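May 17, 2026
Notebook, Plustlow bench

Entry covers the open day. Writing it up before the setup gets torn down for the June move.

Station as shown: one arm, parallel gripper, wrist camera, green carpet tile taped to the bench top. Man (the planner) on the bench PC, Geter handling grasp selection. Fevov sent two visitors in the morning who wanted to see the logs as well as the motion, so I kept the second monitor on the grasp scores all day. Worth doing again. The general public mostly ignored it, but the Fevov people asked good questions off it.

Checks before doors:
Force limit dropped to 15 N for the whole day. Normal setting is 26.
Speed cap at 50 percent.
E-stop tested from both sides of the bench.
Wrist camera exposure locked. Auto exposure hunts when people lean over and block the ceiling lights.

Carpet instead of the white board was my call. The white board gave us glare trouble in the dry run. Carpet is better for color separation, worse for contact: fingertips catch in the pile if the approach is too low. Raised the approach floor by 2 mm and the snagging stopped. Side effect is that flat items get gripped nearer their top edge. Did not have time to tune it per item. Should be a per-item value in the config anyway.

Item notes. Wrapped snack: clear crinkled film, bright highlights on the folds, and Geter likes to propose grasps on the pinched ends. Those are film only and pull out of the fingers. Masked the ends by hand for the demo. Needs a proper fix. Pump bottle, gray, on its side: the easy one, as long as the grasp stays on the body. Pump head throws the center estimate toward the neck, so I offset it back toward the base. HI-CHEW stick: long and flat, glossy wrapper, strong white glare off it. Segmentation split it in two whenever the glare ran across the full width. Rotating the pack a little was enough to get one piece back.

Ran the afternoon with the three items laid out on a loose diagonal and the left side of the carpet kept clear. Planner needs that space for the swing out.

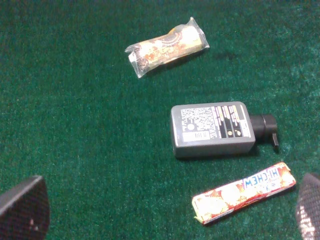 Cycle time was longer than in the dry run, all of it from the speed cap. No faults logged. One stop by hand when a kid reached over the rope; resumed from home without trouble. The resume prompt is confusing, though. It asks to confirm the pose before it shows the pose. File against Man.

Log buffer is still set to 2,000 lines and it wrapped before lunch, so the first part of the morning is gone. Raise it or write to disk.

Fevov wants a repeat on their own bench, their items, our gripper. Told them after the move. They would need to send item dimensions and a sample of whatever surface they use.

To do:
End mask for film wrappers in Geter
Per-item approach floor
Log to disk
Put force limit back to 26
New tape for the carpet tile, front corner is lifting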